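Why Do Small Things Love a Box?

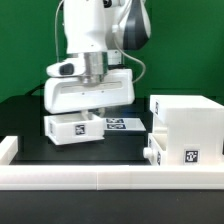
A little white box with an open top, and a flat white plate on the table.

Have you ever hunted for one tiny button in a great big messy drawer? It can take ages! Long ago, people worked out that small things are much easier to find when they have a little home of their own, and an open box makes a very good home indeed. The walls keep beads and buttons from rolling away – and the open top lets you peek in whenever you like. A plate is flat, so it's lovely for a sandwich, but marbles would roll right off it. What would you keep in your box?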